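Trarnent Shared Workshop
Set-up Guide for the Tabletop Arm
Section 4: Preparing the Table and Teaching the First Positions

Revised 22nd October. Prepared by Lena Szulc; reviewed by Kwok-wai Mak.

This section applies to members who have completed Section 3 (Pedestal and Power) and hold a current bench authorization. It covers the table, the practice objects, and the three positions that every new program must contain. Members who are building the same cell at home should follow the same order of work. The Utatex bracket kit and the Praltico bracket kit are both acceptable for home use, but parts from the two kits must not be mixed.

4.1 Before You Begin

1. Confirm that the emergency stop is within reach of the place where you will stand.
2. Check every bolt on the mounting bracket by hand. If a bolt turns, stop work and return to Section 3.
3. Inspect the cable on the pedestal along its full length. Do not power the arm if the outer jacket is cut or flattened.
4. Leave the warning sticker on the pedestal in place. Replacement stickers are kept with the spare fuses.

CAUTION: Tie back long hair and remove lanyards before entering the working area. The arm may move as soon as the brakes are released.

4.2 Placing the Practice Objects

1. Wipe the table with a dry cloth.
2. Set the produce basket toward the left side of the table, with the saucepan behind it and the handle turned away from the arm.
3. Set the tulip pot to the right of the basket. Turn the pot until the flower heads are clear of the path the fingers will take.
4. Keep the right half of the table clear. It is reserved for test moves.
5. Enter a safe travel height of 400 mm above the tabletop in the program header.

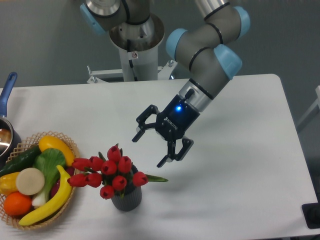 May real fruit or fresh flowers be used in place of the artificial ones?
Only artificial items are permitted on the table. Fresh produce changes size and firmness from one day to the next, and juice or water can enter the finger joints. Members working at home are strongly advised to keep the same rule.

4.3 Teaching the Hover Position

The hover position is the point at which the open gripper waits above the table between tasks. All approach moves begin and end there.

1. Set the speed limit to 3 percent.
2. Select hand guiding on the pendant and hold the enable switch at its middle position.
3. Guide the wrist down over the clear part of the table. Use one hand on the wrist and keep the other away from the fingers.
4. Open the gripper fully.
5. Release the enable switch and wait for the brakes to engage.
6. Save the point as HOVER_A.

NOTE: Do not guide the arm by its fingers. The finger linkages are not made to carry side loads, and repairs are charged to the member who made the booking.

If the position drifts after the brakes engage, the payload value is probably wrong. Open the payload page, enter the gripper weight recorded on the cell card, and teach the point again. 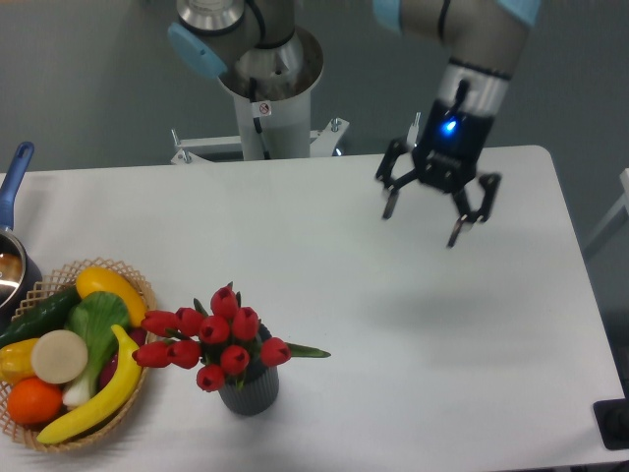 When the point has been saved, run the arm from the home position to HOVER_A and back, first at 3 percent and then at the normal teaching speed. Keep a hand on the emergency stop for the first run at each speed. Record both runs in the cell log under your own name. Points taught by another member may be copied but not overwritten.

4.4 Teaching the Approach and Retreat Positions

1. Start from HOVER_A with the gripper open.
2. Lower the arm in a straight line until the fingertips are just above the height of the object to be picked. Save the point as APPROACH_A.
3. Raise the arm in a straight line to the safe travel height. Save the point as RETREAT_A.
4. Play back all three points in order with no object beneath the gripper.
5. Watch the long leaf on the tulip arrangement during playback. If any part of the gripper touches it, move the pot farther to the left and repeat Step 4.

CAUTION: The approach point must never be taught with the fingers resting on the tabletop. Contact with the table will trigger a protective stop and may bend the fingertips.

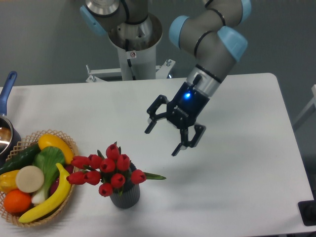 4.5 Saving and Shutting Down

1. Save the program under your member number, followed by the cell number. The tabletop arm is cell 63.
2. Return the arm to the home position.
3. Switch off the controller at the pendant and wait until the screen is dark before turning off the main switch.
4. Return the pendant to its hook with the cable coiled loosely.
5. Copy the program to the Żak backup drive in the tool office. The workshop clears the controller memory every February, and programs that have not been copied cannot be recovered.

Report faults on the form kept beside the controller. Write the error code exactly as shown on the pendant, and leave the cell switched off until the form has been signed.

Continue to Section 5, Picking and Placing Soft Objects.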